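Wichai Inthanon closes small incisions for a living and teaches others to close them. He has kept a log of his teaching sessions since he joined the Prasertsri training unit, and by Sat 29 March it stood at 703 entries. Most of them concern the same few centimeters of work.

"A straight cut is the hardest thing to mark," he says. "With a ragged wound I forgive a lot. With a straight one, every uneven bite shows."

His trainees begin with spacing. Each bite should enter and leave at the same distance from the edge, at the same depth on both sides. Inthanon asks for the first stitch near the middle of the cut, then halves what remains. "Start at one end and you reach the other with extra tissue on one side. Then you get a pucker."

He is particular about thread. Cut too long, it drags and loops over the field. Cut too short, it leaves no room for the knot. His trainees start with 14 centimeters for an interrupted stitch and adjust from there. Braided thread holds a knot well, he says, but it pulls at the tissue on the way through, so he wants it drawn slowly and in line with the needle's path.

His colleague Paweena Kongkaew reviews the recordings and marks them on a scale of 4 points. Her commonest note concerns the needle.
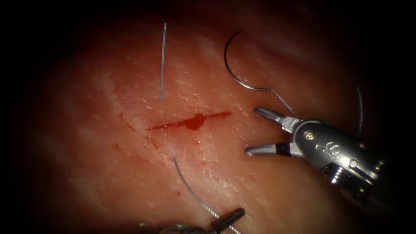
"People want to push it straight," Inthanon says. "It's curved, so it has to travel on its curve. Push it straight and you widen the hole, and a wider hole bleeds."

Blood in the cut is a separate lesson. A small pool hides the edges, and trainees tend to guess at the depth. He tells them to clear it and look again before taking the bite — even when the clock is running.

Kongkaew would like the time limit dropped from the November course. Inthanon wants to keep it, but score it last.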